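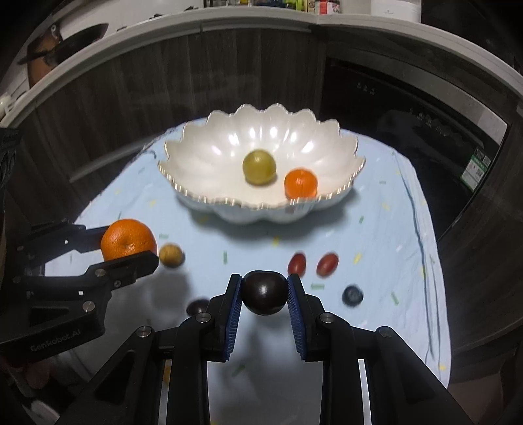
Teaching two hands at once: soft fruit woes

mimholm_meg
Jul 20, 2018
Hi all, long-time reader, and finally brave enough to post! I'm recording demos with a pair of hand-held grippers, one in each hand, sorting fruit at the kitchen table. Mandarins are lovely. Plums are driving me round the bend. My own hands know when to stop squeezing, but on playback the arm closes a touch further than I did and I get a bruise every time. I've kept 2820 demos so far and I'd hate to bin them. Any favourite tricks?

Pantelis Tsakiris
Welcome Meg! Don't bin anything yet. I'd look at your closing width first. We had the same grief at Varnimum back in April, and it was the finger opening being logged a little behind the wrist position. Once we lined the two up, the tomatoes stopped popping (my apron was very grateful). Also slow down just before contact, slower than feels natural.

pludport_dave
I'll disagree with Pantelis a bit, with love. If you slow down for every grasp, you teach the arm to dither. I'd go to remote control for the delicate stuff, so you're feeling the real arm's lag while you do it and you correct for it without thinking.

Pantelis Tsakiris
Fair, Dave, but you get a fraction of the demos that way, and your shoulders ache by lunch. I did 3 days of it and went straight back to hand-helds.

Annick Zacharias
I'm somewhere in the middle, sorry to be a fence-sitter! We collect by hand and then do a small batch by remote at the end, only for the fruit that bruises. Meg, do both your hands move at the same time, or does one wait? Ours got much tidier once I let one hand finish before the other started.

mimholm_meg
Both at once, Annick, guilty as charged, I get into a rhythm and off I go. Checked the logs after tea and Pantelis, the left one is out by 2 frames! The right is fine. Re-running the lot now, and I've added some slow ones, so I'm up to 2898.

pludport_dave
Still say try the remote :) What are you using for the playback arm, the Paisan?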